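Community help > Home & Laundry > Bedding

Bed is the only flat spot, how do I keep it tidy?
Slamet Osman
Small bedroom, so everything lands on the bed. Steel flask, the pink thing and the light blue one, quilt shoved down the far end. Checked sheet is allways creased by 9.

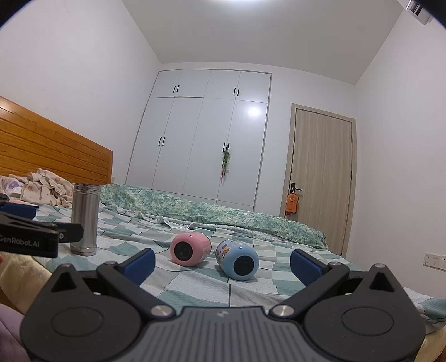
Wardrobe is full already. Any ideas under 14 dollars?

Frauke Haberkorn
Hook on the wall, cloth bag — done. Flask goes to the kitchen every night.
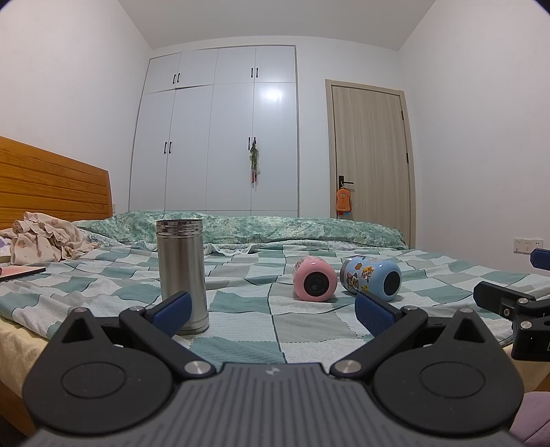 Also tuck the bedspread in tighter, mine stoped wrinkling so much.

Amirul Manurung
get a bigger room lol

Contact | © Plundstead | Back to top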